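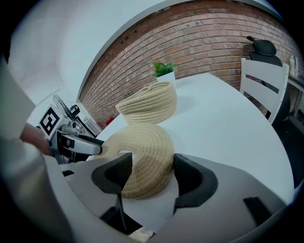 *Coiled-rope basket, tipped on its side.*

# Patch Testing: The Stuff You Keep Asking Me

Hi, I'm Yabsira Beyene, and I run the patch test clinic at Hesano Dermatology in Vovham. I rewrote this page in May after getting the same calls all spring, so if you emailed me and I pointed you to it, sorry for the shortcut!

**Is this the same thing as the prick test my allergist does?**

No, and I get this one daily. A prick test looks for fast reactions (pollen, cats, peanuts). Patch testing looks for the slow kind of skin allergy, the itchy rash that turns up a day or three after you touched the thing that caused it. No needles on my end.

**How many visits is it?**

Three, all in the same week. At the first one I tape the patches to your back, two days later they come off and I take a first look, and then you come back a couple of days after that for the final reading. Please don't skip the last one. Some allergies don't show up until then, and I can't read your back over the phone (people have sent photos, and I love you, but no).

**How many things do you test for?**

It depends on your history. We keep close to everything in the standard series plus extras for hairdressers, dental workers, and machinists, and the full cabinet runs to 300 substances. You won't get all of them! Each strip holds 12 little chambers, and we pick strips that match your job, your hobbies, and where the rash is. 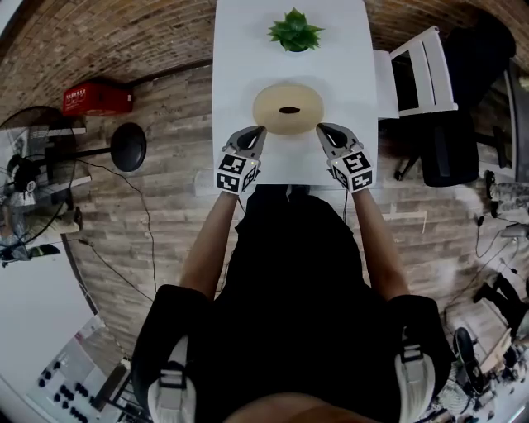
If you use something unusual at work, tell me when you book and I'll check whether we have it. Bring the safety sheet if there is one. Never tape a work chemical to yourself at home to "see what happens." I've seen what happens.

**Can I shower?**

Not your back, not until the final reading. Sponge baths are fine, and you can wash your hair leaning over a sink. Skip the gym, too. Sweat loosens the tape and then we're starting over.

**What should I bring?**

Whatever touches your skin on a regular basis. Shampoo, lotion, makeup, nail stuff, the gloves you wear at work. Original bottles, please, with the ingredient list still on. Put your name on the bag — I once spent a whole lunch break sorting out two identical totes of hair products.

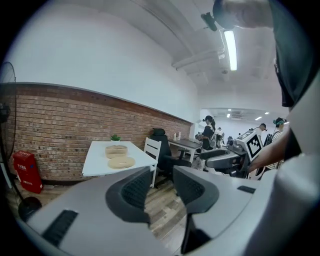
*Round basket on the white table.*

**Do I need to stop my medicines?**

Don't stop anything on your own. Call us first. Steroid pills and some immune-suppressing drugs can hide a reaction, so your doctor and I need to talk about timing. Regular antihistamines are usually okay with patch testing. Steroid cream on your back is a problem, and so is a recent sunburn, so keep your shirt on at the lake beforehand.

**Will it hurt?**

It itches. Sometimes a lot, if we've found your culprit. If a patch burns or really hurts, call the clinic and we'll talk about taking it off early.

**So what happens if something's positive?**

You leave with a list of names to avoid and a list of products that should be safe for you. Then comes the slow part. 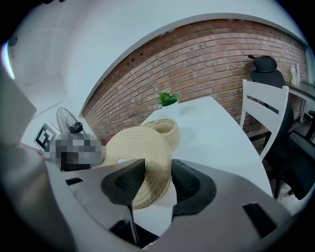

Skin takes its time, and I tell everyone to give it six to eight weeks of careful avoiding before deciding whether it's working. A positive patch also doesn't always mean that's what caused *this* rash, so we go through each one together.

**Where are you, and where do I park?**

151 Wubshet Street, Room 23, up the stairs or the elevator by the pharmacy. Park in the Drekton garage next door and bring your ticket up so the front desk can stamp it. First patches go on at 8:30 a.m. Wear an old dark shirt — the marker I use on your back does not wash out.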